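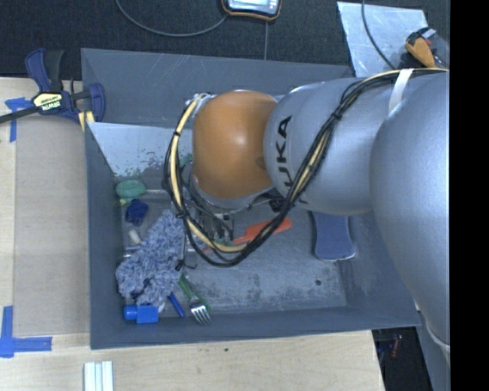

Figure 2. The bin cell during a clearing run. The silver KUKA arm reaches into the gray bin with the gripper pointing down. A fork, an orange-red spatula-like utensil and a shaggy cloth are among the items on the bin floor.

4.1 Evaluating the Foston picking kit

The Foston kit is sold by Plastbridge as an add-on for arms that a lab already owns. It includes the grasp planning software, a calibration routine and one year of support. Buyers supply the arm, the bin and the table. We wanted to know how well the kit handles household goods it was not tuned for, using the settings it ships with.

We ran 200 clearing trials at our Atovcombe site. At the start of each trial the items were tipped into the bin from a tray and left as they fell, so that hard and soft goods often ended up in one pile (Figure 2). A trial ended when the bin was clear or when the planner returned no grasp 2 times in a row. In all, the system made 3,353 grasp attempts.

Setup took one working day, most of it spent on calibration. The manual covers this step well but says little about cable routing, and we had to work out the slack needed at the wrist ourselves. The bin has to stay put between calibration and use. We clamped it to the tabletop and marked positions beside it with blue tape.

The bin was fully cleared in 173 trials. Cloth was the main cause of the failures – the planner tended to place grasps on folds that pulled free during the lift. Thin items close to a wall were the next most common problem. Neelam Saxena and Engelbert Pichler labeled the failures separately and settled disagreements by watching the logs together.

We ran the same protocol on the Belmonte kit, and those results are given in Section 4.2.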